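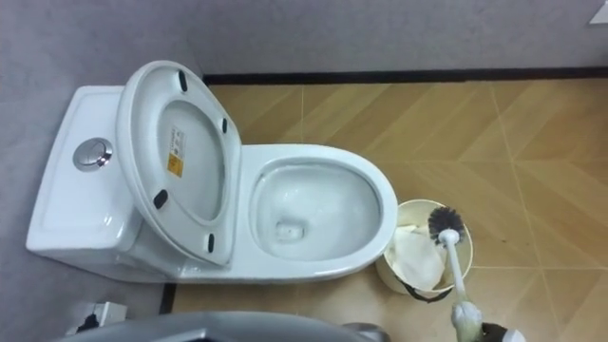 Brush handling at the toilet in the trial washroom at Turnent.

Ilach cleans 166 washrooms under contract and has set aside money for its first robot in the next financial year. Its head of equipment planning spoke to us at the Turnent site on 20 September 2026 about how the sum was worked out and which parts of it are still open.

The starting point was a list of tasks. Mopping and bin emptying were priced first and dropped, as the firm already owns floor machines that do most of that work. Toilet cleaning stayed on the list. "It is the job we find hardest to staff on late shifts," she said. "It also uses very simple tools. A brush costs next to nothing, so the whole of the spend is in the machine that holds it."

Two routes were compared. One was outright purchase with a service plan. The other was a lease from Caldeira, which includes hands, spare cables and a call-out engineer. Ilach has asked for prices on both, but the planning head expects to lease for the first term. "With a purchase I have to guess how long the hands will last. With a lease that guess sits with the supplier, and I can see what they charge for it." 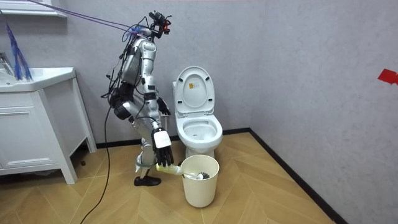
What the quote leaves out

The first draft of the budget covered the robot, delivery and training. It did not cover the room. A humanoid needs floor space to stand and lean beside the toilet, and power and data have to reach it until the site is ready for untethered running. Ilach measured its smallest washrooms in April and took four of them out of the plan.

Other lines were added later. There is a charge of £443 a month for Wondard, the scheduling software, and an allowance for wipe-down covers. Staff time was the largest addition. The plan now carries more than 300 hours of supervision in the first year, all of it at the senior cleaner's rate.

"People send me a price for a robot and a price for a cleaner and ask which is lower," she said. "I need the price of the robot plus the person standing next to it. That figure is harder to get from a brochure."
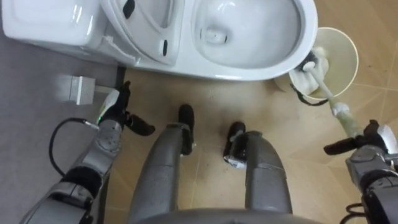
Hands take up the longest section of the specification. Ilach asked bidders to quote separately for a simple gripper and for a hand with fingers, and to state the replacement time for each. A fingered hand can close round the grip of an ordinary toilet brush, as the right one does here, so no special tool has to be bought. Against that, there are more joints to clean and more wiring to protect. The black cable looping out from the base of the left hand is the sort of item she wants listed by part number. "If a cable can catch on something, I want to know what a new one costs and whether my own staff may fit it."

The specification also asks for a written cleaning method for the robot itself, covering the wrists and feet, with the products permitted on each surface. One bidder has supplied this so far.

Ilach will not place an order until the lease terms have been read against its cleaning contracts, several of which state that work must be done by "operatives". Its insurer has been asked the same question. The budget line stays in the plan in the meantime, with the training cost marked as provisional.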